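Furna gripper comparison – simulator pre-run check
Checked by: Musa Haruna, Tuesday

1. Base plate fixed, no drift after reset – OK. Rock solid this time!
2. Fingers open before descent – OK.
3. Second arm parked on its pedestal – OK, stayed put through all 17 resets.

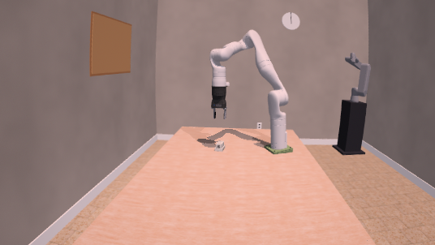
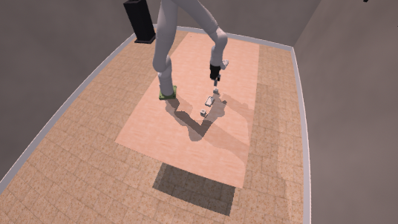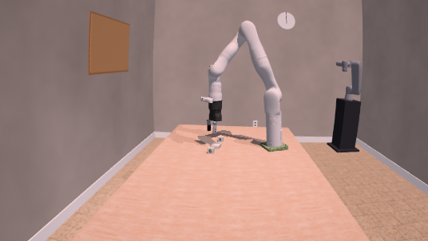

White arm, black gripper, small white cubes or blocks in all three.

4. Finger force limit – OK at 12 N. I love how gently Foltosero closes now.
5. Controller rate – FAIL. Sitow dips under 60 Hz when the fingers touch. Retest before we send results to Lagos.
6. Emergency stop – OK, tried twice mid-swing.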